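Todell season 2, worth carrying on?

marrow_lane
Posted April 28, 2023
I've got through 10 episodes of the second season and I'm thinking of stopping. The first one had a proper story about the harbour family. Now it's all court scenes and long looks. Does it pick up?

Kestrel60
It does, from episode 16. The trip to Bragança sets up the whole ending, so don't skip the court scenes.

tinpot
I disagree. I watched all 20 and the Bragança part was the weakest. The brother changes his mind twice and we never see why. 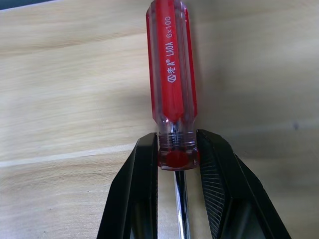 Also the episodes are 60 minutes now and there isn't enough plot to fill them. Season 1 was much tighter.

Kestrel60
We do see why, he reads the letter in the chapel. It's a short scene, easy to miss.

tinpot
I saw the letter. It doesn't explain the second time.

oldferry
Are you both watching with the Nondska subtitles? They leave out half the chapel scene. The Drodstead set is better, though the songs aren't translated.

marrow_lane
I'm on Nondska, so that might be part of it. I'll swap and give it up to 16.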